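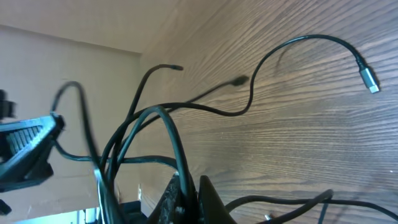 Taipe, part four: what the wrist camera cannot tell us

January 9, 2018

Since October I work with Kaj Vigfúsdóttir on the question of how a gripper should choose one cable from a bundle. We call our method Taipe. The earlier method, Ovel, tried to follow each cable from one end to the other before it moved. With two cables this went well. With seven black cables in one tangle it mixed them up at nearly every crossing, and then the arm pulled the wrong one.

Taipe does less. It looks for a connector first, follows the cable back from it only until the first crossing, and chooses a grasp point on that short piece. If it finds no connector with a clear edge, it moves the wrist a little and looks again.

We made 600 attempts with each method, all with the same wrist camera. Ovel took hold of the correct cable in 24 per cent of them, and Taipe in 70 per cent. I was pleased with this, but I must say that a correct grasp is only the beginning. Pulling the cable free is a different problem and we did not measure it yet.

The silver USB-C ends are easy for the method. The black connectors are much harder, above all when they are blurred by motion, and then Taipe often takes a bend in the cable for an end. Shadows on wood grain gave us trouble too. A thin cable with its shadow beside it can look like two cables, and the dark lines of the grain make a third candidate. Kaj has trained the edge step again with more wood surfaces, and I will write down those numbers when she has finished.

I also owe an answer to the reader who asked about the waiting time between two looks. We wait until the arm reports that it stands still, but the cables can still swing after that. We will try a longer pause next.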